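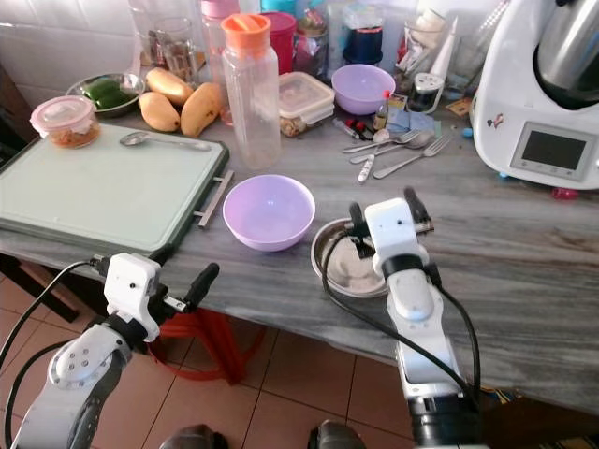

Benedita Falcão had never in her life measured flour, and she did not intend to begin at her granddaughter-in-law's counter with people watching.

"But how much is it?" asked Liya, who had a pencil behind her ear and a notebook open on her knee, and who had come all the way from the other end of town on two buses to get this recipe written down before the wedding. "Just so I can put something. Two cups? Three?"

"It's enough," said Benedita. "You look in the bowl, and it is enough or it isn't. This is enough."

Liya wrote down enough, looked at it for a while, and put a small question mark after it.

The house was Shewit's now, and had been since May, when she and Benedita's grandson signed the papers and moved in with a mattress and a great many boxes. Benedita had come to help for a weekend and was still there in September, in the little room over the porch, with her slippers under the bed and her radio on the sill. Everyone agreed that this was temporary. Shewit had bought her a reading lamp for it, and a second pillow, and lately had begun asking what color she thought the walls ought to be.

It was a good kitchen to be temporary in. The counter was a gray stone with white running through it, like a river seen from a long way up, and Benedita, who had cooked most of her life on a table with one short leg, had been a little afraid of it at first. She used to put a towel down before she set anything on it. Then one morning she had slapped a lump of dough straight onto the stone without thinking, and it had been so cool and so smooth under her hands that she said a word in Portuguese that made her grandson look up from his coffee. She hadn't bothered with the towel after that.

"Now the mangoes," Liya said, turning a page. "Shewit says they go in."

"Shewit puts them in. I put them beside."

"They go in, Avó," said Shewit, coming through from the hall with the mail under her arm. "You said yourself it was better."

"I said it was interesting."

The trouble, if you could call it that, was that there were by this time at least two recipes. There was the one Benedita had learned from her mother, which was a plain flat bread, cooked in a dry pan and eaten with whatever there was, and which had crossed an ocean in her head without so much as a scrap of paper to help it along. And there was the one that had been growing up in this kitchen all summer, a little at a time, between two women who were both too polite to say that the other was doing it wrong. Shewit had added a spoonful of her own mother's pepper paste to the dough in June, when Benedita was in the garden. Benedita had tasted it and said nothing, and the next day had cut up a green pepper very small and added that too, to see what would happen. Somewhere in the weeks that followed a mango had got into it, and now the cousins were asking for it by name, although it didn't have one.

Liya wanted to bake it for Nuria's wedding. She wanted enough for 306 people, because that was the number Nuria had finally admitted to, after starting at a modest 30 back in the spring, when it was all going to be held in somebody's yard.

"Three hundred," said Benedita, and sat down on the stool.

"And six."

"Who are the six?"

"Aunt Tsegereda's neighbors," said Shewit and Liya together.

Benedita thought about this. She thought about her mother, who had fed seven at the table with the short leg and had always torn the first bread in two and given half to whichever child was standing nearest, so that the smart ones learned to stand near. She thought about the pan, and how many breads you could get in a pan, and how long you had to stand over each one, watching for the brown spots. It was a long time to stand. You would have to begin, she worked out, sometime before Liya had been born.

"We'll need more hands," she said at last.

"We've got hands," said Shewit. "Tsegereda's coming, and she's bringing her sister. And Nuria, if we can keep her off the phone. That's why it has to be written down. You can't be at everybody's elbow at once, telling them it's enough."

It was a fair point, and Benedita was a fair woman, although she liked to take her time about it. She got up and washed her hands again. She looked at the flour, and she looked at Liya's pencil, and then she went to the drawer where Shewit kept the things people had given her and took out a set of measuring cups, still fastened together with the little cardboard tag from the store. She bit through the plastic loop. Shewit opened her mouth to mention the scissors and closed it again.

"Come here, then," Benedita told Liya. "You hold the cup. I'm going to do it how I do it, and before it goes in the bowl it goes in your cup, and you write. But don't talk to me while I'm doing it, because if I think about it I'll get it wrong."

So they started over from the beginning, with a clean bowl. Benedita took the flour up in her two hands, the way she always had, and let it fall into the cup that Liya held out underneath, and some went in and some went down Liya's sleeve. Liya leveled it off with the back of a knife and wrote. Then another handful, and another. The salt came in a pinch, and the pinch had to be tipped into the smallest spoon on the ring, where it made a tiny hill – and Benedita bent down to look at it with real interest, never having seen one of her pinches standing still before.

"Is that all it is?" she said.

The water was harder. She poured until the dough told her to stop, and the dough wasn't on any schedule, and Liya had to work it out backward from what was left. They had an argument over the oil. Shewit, who had given up on the mail, chopped a pepper and slid it over without being asked, and then stood holding a mango, turning it around in her hand, and didn't say anything at all, quite loudly.

Benedita kneaded. She could feel them both waiting.

"In," she said.

"In?" said Shewit.

"For the wedding, in. For the house, beside." She pushed the dough away with the heel of her hand and folded it back. "Write that down too, Liya. Write both. And put Shewit's name on the first one, so if the six don't like it they know where to go."

Liya wrote it all down, in pencil and then over again in pen, with the cups and the spoons in a neat column. At the top, where the name should have been, she left a line blank. She went back and found the place where it said enough, with the question mark after it, and she rubbed out the question mark and left the word where it was, next to the number.

"And the walls," said Benedita, who had her back to them and was reaching for the pan. "In my room. I've been thinking yellow."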